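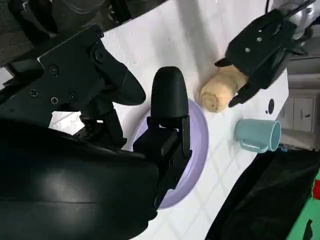

What color of plate works best on a white table?

A pale color with a clear rim works well. It needs enough color to separate it from the table, and a rim that is a shade lighter or darker than the middle helps people find the edge.

30 April 2021
Table setting notebook, Pulluswood plates, white table

Good day at the table! I went in expecting lavender to be the dull one of the set, because on the color card it's barely a color at all. On the white top it is lovely. Soft, quiet, and you can still find the rim from the doorway. I want it in the first batch and I'm writing that down now so I can't be talked out of it later.

Background for anyone picking up the notebook here: Warness Hall wants new plates for its lunch room, 700 of them, in two colors, and we get to propose the colors. Their lunch room has white tables and strong lights. We have a white table and strong lights. So the plan is to lay things out, look at them from a chair and standing up, and write down what we think before we've had time to get clever about it.

Lavender
The slightly lighter inner edge on the rim does a lot of the work. I'd thought of it as a fault in the color and was going to ask Pulluswood if they could even it out. Please don't let me do that. It gives the eye a line to follow, and on white that line matters more than how strong the color is. From the chair it looks more purple, and standing over it more gray. Both fine by me.

The pale gray grid on the table top is handy too. I used to find it fussy, but it's so faint that it drops away once a plate is down, and it makes lining up place settings very quick. Set the plate on a crossing, put the next one a fixed number of squares along, done. Warness has plain tops, so we can't count on it there, but for our own layouts I'm a convert.

Light
The bright patch toward the far side of the table is a nuisance. Pale colors go thin in it. I slid lavender in and out several times and it held up, though the rim gets harder to read. Sage (last week's favorite) was worse than I'd remembered, and cream went straight off the list. You could lose a cream plate on that table with your hand still on it.

Note for next time: do the light check first. I did it last and had to go back over half of what I'd written.

Food colors
This was the fun part. A plate spends most of its life with lunch on it, so I tried small bits of strong color on and beside the lavender. Orange wins by a mile. It looks warm and fresh, and it makes the plate look more lavender than it does alone. Green is fine. Beet red is a bit much – it pulls the plate toward pink and then neither looks right. Brown bread looks good, better than on plain white in my opinion.
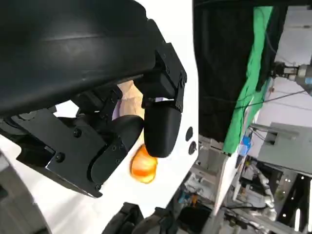 Orange against white, with the crumpled beige piece.

Napkins
Beige stays in. I had white down as the safe choice, but white on white leaves a sort of hole in the setting, and beige fills it nicely. It also sits well next to both lavender and orange, and it still looks decent after it's been crumpled, which matters when you think how a lunch room looks at the end of service. Yusof can supply beige in the same weight as the white we quoted. I need to check the pack size, as the last lot came in odd quantities and we ended up splitting bundles on the floor.

Washing
Still open. Budex ran our sage sample through 60 washes and sent it back looking good, with a little dulling on the underside. Lavender hasn't been done yet. I'd like it to go through the same program so we can put the two side by side, and I'd like the rim checked first, as that lighter edge is now the thing I care about most. If it fades into the rest, we're back to asking for a stronger color.

Where things stand
Lavender: yes, subject to the wash.
Second color: sage still ahead, but I want to see a soft yellow before we settle. If orange food looks this good on lavender, I'm curious what purple cabbage does on yellow.
Cream: out.
Napkins: beige.

To do
Send lavender to Budex, with a note about the rim.
Ask Pulluswood for a yellow sample in the same shape. Same shape, please, the last one came wide and it threw off the whole layout.
Get Yusof's pack size for beige.
Wipe down the table top and put the spare plates back on the low shelf, lavender in front.
Tell Warness we're on track for August. Their number is still 700 and they haven't asked for bowls, although I have a drawing ready in case they do.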